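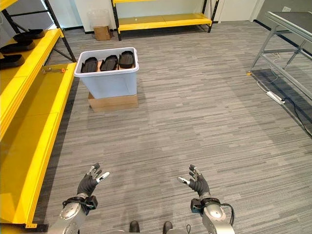 June
By the Rustura trade desk

The Sernar footwear plant at Remside opened its finishing and sorting hall to visitors for one morning, starting at 9:30. The hall covers 895 square meters on a single level. Our group was taken through in the order the goods move: component intake, matching, assembly, inspection, dispatch.

Component intake takes up more room than expected. Soles arrive from an outside molder, Karamanlidis, and are checked for flash and hardness before release. The plant runs 153 sole and size combinations, most of them black, so sorting by eye is slow. Staff read the size mark and confirm it against a gauge.

The matching area was the most useful stop. It is carpeted in gray, with yellow and black metal shelving for the shoes. The upper shelf is set at an angle, and black shoes sit on it in a staggered row. Soles are kept apart from them in a light blue translucent bin with a white rim, raised off the floor on a flattened cardboard box. They stand upright in the bin, toe ends up and tread facing out, so the pattern can be checked without lifting anything. The box is a stopgap - a fixed stand is on order.

Assembly was running at reduced speed for the visit. Cement is applied in two coats, with 12 minutes of drying between them, and the press dwell time is set by sole compound. We asked about bond testing and were told that one pair per batch is pulled apart on a bench tester. Results are logged on paper and typed up at the end of the shift.

Inspection is done under fixed lamps at waist height. The reject rack was labeled by fault, with scuffed uppers and cement marks given the most space. Dispatch was closed for a floor repair and we saw it only from the doorway.

The tour ran over 25 minutes past schedule, mainly at the matching area. Parking is on the north side of the site, and closed-toe shoes are required.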